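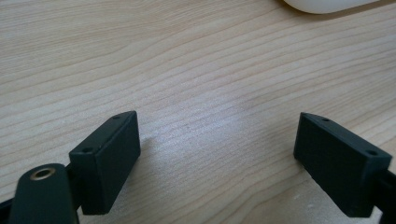 Can a machine tidy your desk yet? A talk with Yi-an Do

11/14/24

Short answer from Yi-an Do: sort of. Longer answer took most of lunch.

Do works on hand tools for robot training at Skestden, a small outfit that wants machines doing the dull stuff. Desks, counters, stock shelves. She teaches the fingers, as she puts it, and somebody else does the arm. We talked over the phone, she was eating, I was typing badly.

So what's hard about a desk? "Everything flat," she says. "A person slides a sheet of paper to the edge and pinches it. You don't think about it. Two stiff fingers coming down on blond wood, with a window shining off it, that's a bad day." Glare bothers her more than clutter does. A pale tabletop with a bright spot in the middle can hide a white pill or a paper clip completly, she says, and the software just goes looking somewhere else.

Round things are the other headache. Anything smooth and curved wants to scoot. "You come in a little off center and it's gone. So you open wide, go slow, and then everyone complains it's slow."

How slow? Her last trial was a desk with 30 items on it, pens to coffee mugs. The machine put them all away in 65 minutes. Her own time – 2 minutes, and she admits she threw some of it in a drawer.

The shop floor is going better. Tibor Balogh runs stock at Stöcker, a hardware store in Pidthorpe that let Skestden try a shelf unit overnight starting in July. He sounded cheerful about it, mostly. "It faces boxes. Same box, same shelf, all night, great. Give it a bag of screws and it holds the bag like a dead fish." The unit has moved 1,514 boxes so far. Balogh still walks the aisle every morning and fixes what's crooked.

Would he buy one? "Ask me when it can do bags."

Back to Do. I asked about laundry, everyone asks about laundry. She groaned. Towels ok, fitted sheets no. Dishes depend on the sink. She thinks wiping a table is close, and putting a desk in order comes after that, since somebody has to decide what's trash. "My mother's receipts look like trash. They are not trash, I've been told."

Fingers themselves she's fairly happy with. Softer pads are next on her list, then something thinner for cards and envelopes. Would she let it loose on her own desk? Long pause, chewing.

"With me standing there, yes."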